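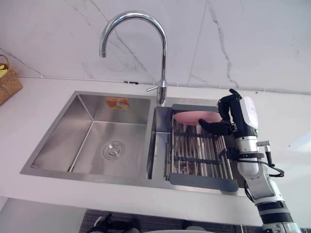 Photo: Teuber / Fonbridge Home Skills

# Chapter 20: Washing Up and the Kitchen Sink

A family of four can dirty almost 190 dishes, glasses, and utensils in a week. Most of them pass through the sink at some point, even in homes with a dishwasher. This chapter covers how sinks are laid out, how to wash and dry by hand, and how to look after the surfaces nearby.

The sink in the opening photo has 2 basins, a larger one on the left and a narrower one on the right. In a sink of this kind, one basin is usually kept for washing and the other for rinsing or draining. A rack laid across the smaller basin lets water fall straight into the sink and leaves the counter free.

## Before you read

Look at the sink where you live. Write down where wet dishes go after rinsing and how far you have to carry them. You will need these notes for the Jirncombe kitchen plan in Section 20.3.

## Key terms

**Basin:** the bowl of a sink.

**Gooseneck faucet:** a faucet with a tall, curved spout that leaves room for large pots.

**Backsplash:** the covering that protects the wall behind a sink or stove.

**Drying rack:** a frame of rods or slots that holds dishes while they drain.

## 20.1 Choosing an order

Wash glasses first, then silverware, plates, and bowls. Leave greasy pans for last. Change the water when it turns cloudy or the suds are gone.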